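Filed under: Workshop Diary / Planning & Budget

2023-09-12

Budget night! I've been looking forward to it since March, which tells you what kind of person I've turned into. The kettle went on, the Parkel quote came out of its envelope, and I spread everything over the kitchen floor because the table is too small for this much paper.

Where we stand: Lirkstead want $1,072 a month to lease the two-armed machine, service included, and Parkel would rather sell it outright and let us sort out the service ourselves. I keep swinging between them. The lease is easier on us now (no big hole in the account before Christmas) but the longer I look at it the more I like owning the thing. Then I go and read the service terms again and swing back.

What has helped more than any of the quotes is trying it all out in simulation first. We've been running the robot through the Quintana layout on the computer, and I can't say enough good things about it. You move a wall, you swap a gripper, you drive it up to something and see how it sits, and it costs an evening and some electricity. I spent most of tonight in the view from the gripper, looking out between the fingers.
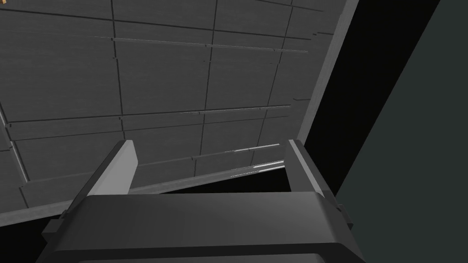

Gripper view, fingers open, tiled panel beyond.

I love that view! It has made me think properly about fingers, which until now were one line in the quote that I skipped over. They come as flat plates or in the blockier pattern, and Parkel price them separately. A spare set for each arm seems sensible to me, and I've pencilled in 2 sets. Fleserel do padded ones too, 45 dollars a pair, and at that price I'd like to have some in the drawer even if we never get round to fitting them.

The other big item is space. I had been budgeting for the machine and forgetting the room, so the list now has a few lines I should have written down months ago:

Floor marking and a proper mat
Moving the shelving
A wider door, maybe (get a price before getting excited)
Charging point on the long wall
Training, 5 days, Lirkstead's rate

The door is the one that worries me. It isn't only the width, it's where the handle sits and how much room the arms want in front of it. So after supper I ran the whole body up the room with both arms raised in front and stopped to look at the brick side and the door side together, with the little plant down at the far end between the grippers. 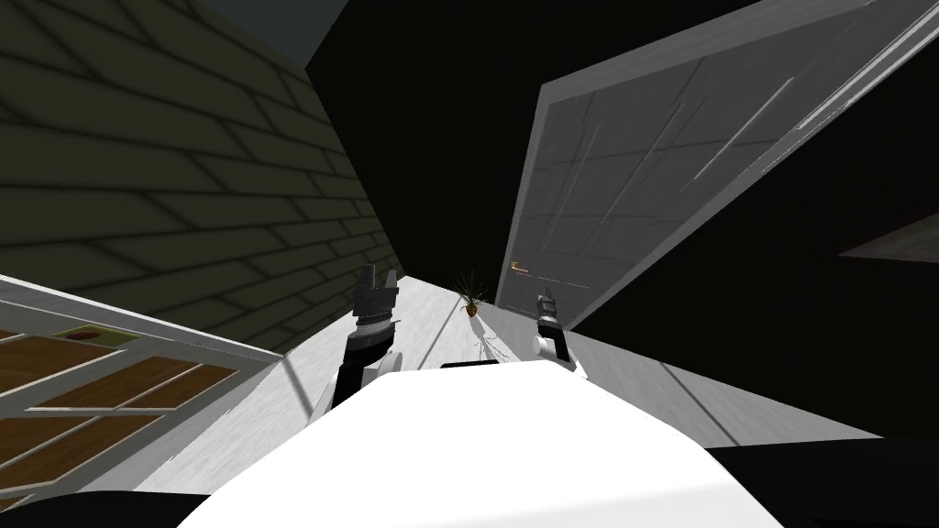

Igor Charvát wrote back within the hour that I should price the door before the robot, and that whatever I had set aside for training I ought to double, as people always buy the arms and then have no days left to learn them. He'd lease for the first year, too, and put the difference into spare parts.

I think he's right about the training. I'm less sure about the lease, but I've redone the sheet both ways and his way leaves a bit over, enough for the mat and the Fleserel pads and a second charger. So that's tomorrow: ring the door people, ask Lirkstead if the lease can turn into a purchase later on, and find out from Parkel how long the quote is good for, as I can't find it anywhere on the page.

Far too late now and I'm still wide awake. I want to go back and try it with the shelving moved to the other wall.

Print this entry | E-mail this entry

Contact | Copyright Workshop Diary, all rights reserved | Back to top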